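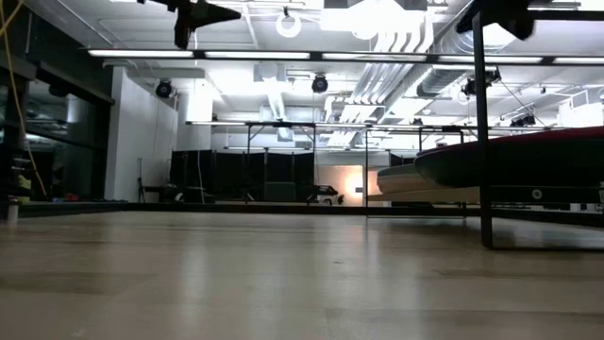 Back room, board rack on the right.

Friday, May 14, 2021

Glue day again. I'm writing this up while the second batch sets, so forgive the smudges if you're reading the paper version.

Where we left off: the hide glue I'd been cooking for the chair repairs was going stringy on me and then gelling before I could get a joint closed. I blamed the room first (the shop is cold until lunchtime, you all know this), then the pot, then the granules. This week I finally sat down and did it properly, one change at a time, like I'm always telling everyone else to do.

Batch A was the old bag, the one with the clothespin on it. Soaked overnight in cold water, drained, warmed in the double boiler. It smelled worse than it should have before it was even warm. I made it anyway, out of stubbornness, and glued up two scraps of maple. They came apart in my hands the next morning with hardly a push. So the old bag goes in the trash, and please don't rescue it.

Batch B is the new stuff from Neltora. Much paler granules, hardly any dust in the bottom of the bag, and it drank up the water so fast I had to add more before I went home. I weighed it this time: 527 grams of soaked glue, water and all, in the small jar. It melted clear and ran off the brush in a thin steady string that broke into drops, just what you want! Three test joints, rubbed together, no clamps. I left them until the next day and went at them with a mallet, and in every one the wood tore before the glue line let go. I was so pleased I kept the pieces. They're on the windowsill if anyone wants to admire them.

Now the Bustamante chairs, which is what all this is for. Set of 7, all with loose back legs, and two of them have been "fixed" at some point with that yellow carpenter's glue, squeezed in from outside with the joint still together. It never reached the tenon. What it did do is fill up the shoulder so the joint can't close, and I've spent most of two mornings picking it out with a dental pick and a rag soaked in warm vinegar. The vinegar does work, you just have to be patient and keep swapping the rag. Don't scrape the tenon cheeks! I took off too much on one and now I have to glue a shaving back on to get the fit. My own fault, I was listening to the radio.

The five chairs that still have the old hide glue are a joy by comparison. A little hot water run in with a syringe, wait, wiggle, and out comes the leg. I numbered every part on masking tape before I took anything apart, and then one of the pieces of tape fell off, so there's a stretcher with a question mark on it. It only fits one way round in one chair, I'm fairly sure. Dry-fit first.

Open time. This was the real headache last month and I want it written down. With the parts cold off the shelf I get well under a minute before the glue skins over. If I put the parts in front of the heater while the pot is coming up, I get about 43 more seconds, enough to seat both side rails and get a strap around. I also tried a pinch of table salt in the jar, since somebody's uncle always swears by it. It did slow things down some. The joint held fine too, but it stayed gummy at the squeeze-out for a day and I didn't like cleaning it up. Warm parts are easier. I'll stick with warm parts.

Pot notes: the old dial thermostat reads low. I put the kitchen thermometer in the water and it was way hotter than the dial said, which explains the stringiness and probably a good bit of last month's swearing. There's now a pencil mark on the dial. Set it to the pencil mark and ignore the numbers. Lid stays on whenever you're not dipping. If it gets thick, add hot water, a spoonful at a time, and stir before you decide it needs another.

Leftover glue goes in the fridge in the jar with the blue lid, and it's good for a few days of warming and cooling. After that it starts losing strength and it's false economy to keep nursing it along. I froze some in an ice cube tray back in August as an experiment and forgot it. Thawed two cubes today and they made a perfectly decent test joint, so I'm going to do that with the rest of Batch B. Label the tray. It looks a lot like caramel.

Supplies: almost out of the Nuva brushes, the cheap ones with no metal on them. The regular ones rust in the pot and leave a gray stain in the maple, so it's worth waiting for the right kind. Order number for the last lot was 705, written on the inside of the cabinet door. We could also use another strap clamp. I've been getting by with a loop of cord and a stick twisted through it, and it pulls up beautifully until you let go of the stick.

Also rang the place in Middale about cane for the seats. They have the fine and the medium in stock but want a sample of the old stuff before they'll say which. I cut a bit from the worst seat and put it in an envelope. Needs a stamp.

For next time:
Finish picking out the second yellow-glue chair.
Glue the shaving back on the tenon, let it sit overnight, then pare it down.
Dry-fit the mystery stretcher.
Legs and side rails first, backs after, seats nowhere near any of this until the cane is sorted.
Check the squared-up frames on the flat bench before the glue grabs. Last set I did, one rocked, and I had to steam it apart and start over.

Batch B second round just came off the heat and it looks good. Going to do chair one before I lose my nerve.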